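Fliraswood Toy Library list: message archive
Subject: Re: [fliraswood-toys] Splitting the big play sets

Earlier message:
> Hi all,
> Can we talk about lending the big sets in parts? The
> train set has 35 pieces and hardly anyone wants all of it
> at once. It came back short again in January and it took
> two evenings of emails to find the missing track. I would
> like to see it go out as two bags, each with its own card.
> Same for the farm and the kitchen.
> Also, is the late fee still 20 cents a day? The sign and the
> website say different things.

I'm fine with splitting the train set. Put the bridge and the long curves in one bag and the straight track in the other, and give each bag a new number. The last number I used was 2886, so start after that. Please don't reuse old numbers. The catalog keeps the loan history under them and it gets mixed up.

The farm I would leave alone. The fences only fit the base they came with, and half a farm is no use to anybody.

The kitchen toys are easier. They don't depend on each other, so a cooking bag and a food bag would work. Check the pan for cracks around the rim before it goes out, and wash the plastic things in warm soapy water. Don't use the dishwasher on the Maeng sets, the colors fade.
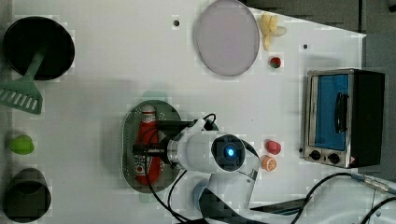

Toy kitchen things, with the black frying pan and green spatula.

On the fee, the sign is right. It is 20 cents a day per bag, and I'll fix the website tonight. If we split a set and a family borrows both bags, I think we should charge them once. Say so if you disagree.

We still need drawstring bags. Jendden Street has 29 in the closet and most have broken cords. Does anyone have spare cord?

Recent threads in this list
- Key for the Jendden Street closet
- Puzzles with missing pieces: keep or toss?
- Catalog login not working
- Datano branch summer hours

Last updated: 9:40 pm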